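Chapter 3

Household Work and the Measurement of Time

Learning objectives

After reading this chapter, students should be able to:
define unpaid household work and distinguish it from leisure and from personal care;
describe the main methods used to record how people spend their time;
explain why different methods can produce different results for the same household;
discuss the treatment of unpaid work in national accounts.

Key terms: household production, primary activity, secondary activity, stylised question, third-person criterion, time diary

3.1 Introduction

A family of four sits down to an evening meal. Before the meal could be eaten, someone decided what it would be, checked the cupboard, bought what was missing, carried it home, and cooked it. After the meal, someone will clear the table, wash up and put the leftovers away. If the same meal had been bought at a restaurant, every one of these steps would have been paid for, and the total would appear in the country's measured output. Because the family did the work at home, only the cost of the groceries and the fuel is counted.

This difference has occupied economists and sociologists for much of the past century. The work of running a home takes up a large part of adult life, and its division between members of a household affects who is able to take paid employment, who studies and who rests. Yet it leaves few records. There is no payslip for ironing, and the labour of remembering a child's dental appointment leaves no trace at all once the appointment has been kept.

Chapter 2 dealt with paid employment and the surveys that measure it. The present chapter turns to work performed without pay inside the home. It begins with the question of definition, moves on to methods of measurement, and closes with the problem of placing a value on the result. Care of children and of older relatives is mentioned where necessary but is treated fully in Chapter 4.

3.2 What counts as work?

The most widely used test is known as the third-person criterion. An activity is regarded as work if a person could, in principle, hire someone else to do it and still receive the benefit. Cooking passes the test, and so do laundry, gardening and household repairs. Sleeping does not, nor does watching a film.

The criterion is simple to state but harder to apply. Many people bake for pleasure, and a parent reading to a child at bedtime may not think of the activity as labour. Under the third-person criterion both are work, whatever the person's feelings about them. Some researchers accept this result as the price of a clear rule. Others have argued that enjoyment should be recorded separately, so that readers of the data may judge for themselves.

A second difficulty concerns activities that overlap. A person may supervise homework while peeling potatoes and listening to the radio. Most surveys ask for a primary activity and allow one secondary activity to be noted beside it. Supervision is very often recorded as secondary, or left out, and its total is therefore likely to be understated.

3.3 Case study: the Brisanach household survey

The town of Brisanach was the setting for a study led by Ohemaa Ansah and Bastian Tiedemann, which collected 4,000 diary days from households in the town and the surrounding farms. Each adult was asked to write down what he or she was doing at intervals of 20 minutes, from waking until going to bed. The same adults had earlier been asked a stylised question: how many hours of housework do you do in a normal week?

The two sets of answers did not agree. Most people gave a higher figure in reply to the question than their own diaries supported, and the gap was widest for tasks done in short bursts, such as wiping benches or unloading a dish rack.
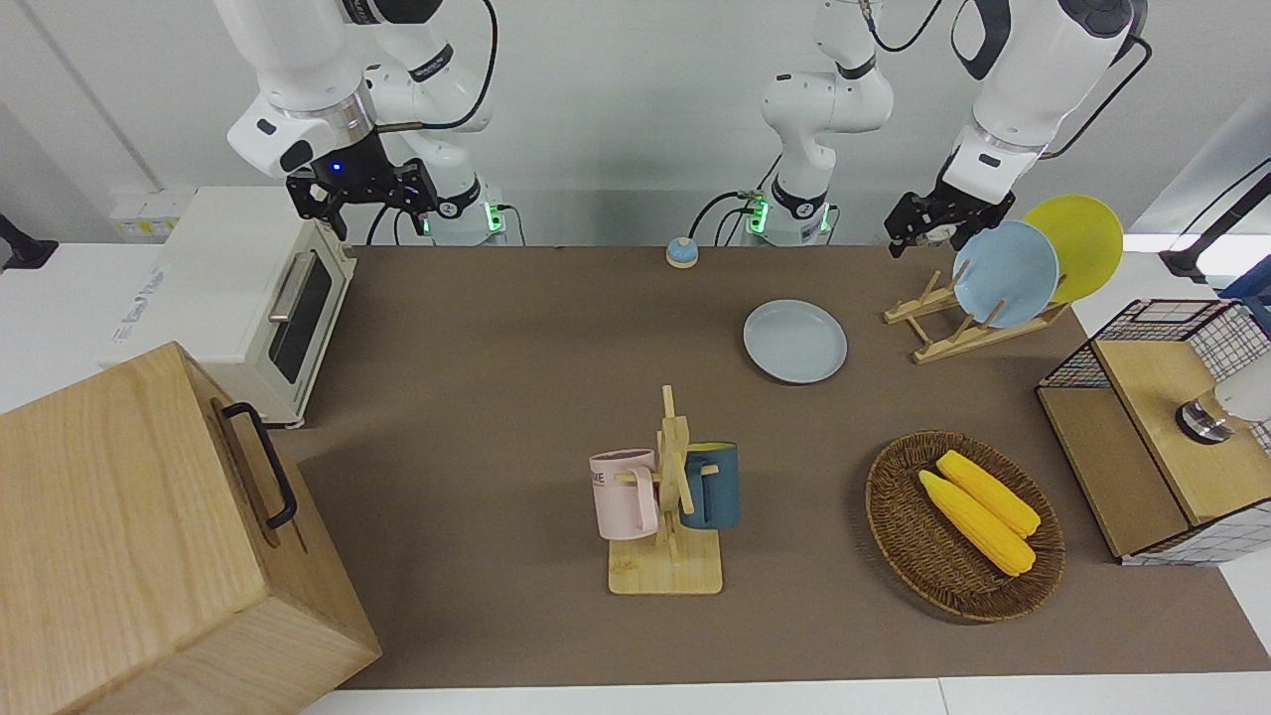
Ansah and Tiedemann suggested that short tasks are remembered by how often they occur, and that people are poor judges of how long each one lasts. They also noted the effect of season. Diaries kept in December showed more cooking and more cleaning than those kept at other times of the year — a reminder that a survey confined to one month may give a misleading picture of the whole.

The study has been criticised on one main point. Babar Mengal observed that the households most pressed for time were also the least likely to complete a diary, so that the busiest people in Brisanach may be missing from the results. The authors applied weights to correct for this, and the method they used is set out in section 3.5.

Before moving on to section 3.4, students should keep a diary of their own for one full day, using the blank form at the end of this chapter. Completed forms will be needed for Exercise 3.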